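Dundale Household Handling Project
Progress report to the Lekard program office
Thursday, October 3, 2024

Status: behind schedule, one open fault, one closed safety item

We said in our last report that the shoe-and-cabinet task would be finished by now. It is not, and the reason is a fault we should have caught earlier. This report sets out what went wrong, what we know and what we are still guessing at.

The target for this phase was 2,000 usable demonstrations recorded with the hand-held grippers. We have recorded 1,539. On review, 1,360 of those pass our checks. The rest show a mismatch between how wide the fingers were open and how wide the software believed they were. A policy trained on that data learns to close too late or not far enough, and that is what we saw on the arm in the test bay: it let go of shoes in front of the cabinet instead of on the shelf.

Our first explanation was poor lighting. The Hurkano support desk favoured that one too, and we spent longer on it than it deserved. We added lamps, re-recorded a batch and got the same error. We then blamed the printed markers on the fingers, replaced them, and got a small improvement that disappeared when we repeated the test. I would treat any claim that the markers were the cause with caution, including the one in our own interim note.

The current explanation is movement in the finger mounts. The screws on one of the 2 grippers had worked loose, so the finger could shift under load and the marker shifted with it. Shoes make this worse than the cups and boxes used in the earlier phase, as operators squeeze harder on a soft upper and often lift from one end. 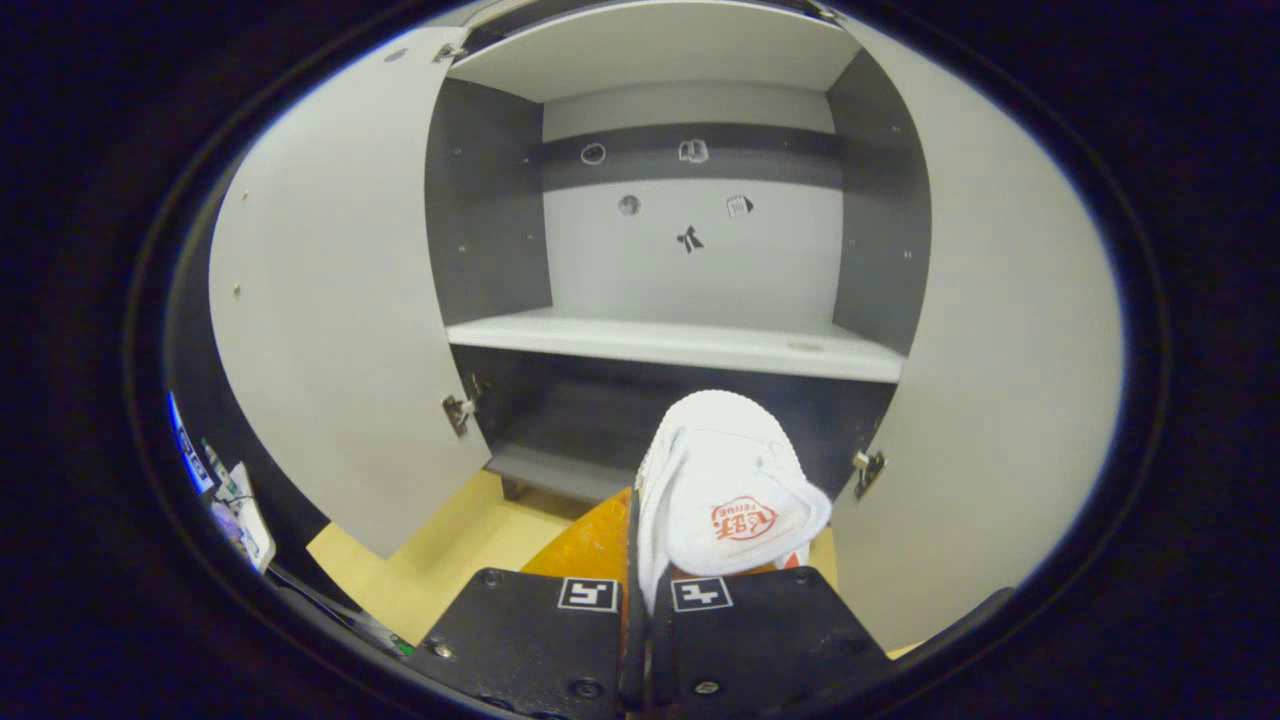

Shoe task: a white sneaker held in the gripper in front of the open cabinet.

Tightening the screws to a set torque brought the error back inside limits. That sounds like a fix. I am not ready to call it one. The test was short, it was run by people who knew what result they were hoping for, and the same screws were supposedly checked at the start of the phase. The checklist has a tick beside them. It does not say what the tick means, and it has been rewritten.

Safety item. During arm testing, a dropped shoe landed inside the marked zone and an operator reached in for it while the arm was paused but still powered. The arm did not move and there was no injury. The pause button is not an isolation switch and should not have been used as one. Testing stopped for the rest of that day. The gate to the bay now cuts power when opened, and we have tested it with the arm live. Holovko, who supplied the bay, consider the original layout compliant. That may be so, but we have kept the change.

What we have not settled
Whether the mounts loosen again with normal use, and how quickly.
Whether some of the recordings that passed our checks carry a smaller version of the same error. The pass limit was chosen before we knew about the fault, and it may be too generous.
Whether a better data set will bring the drop rate down at all. We have been assuming so.

Next steps
Gripper screws will be checked with a torque driver before and after every session, with the reading written down. The passing recordings will be screened again at a tighter limit. Recording resumes once that is done, and arm tests follow.

Budget
No extra money is requested. The added lamps came out of the equipment line and did not help. We ask that the milestone be moved to the end of November. If the second screening removes a large share of the data, that date will not hold, and we will tell you as soon as we have the result.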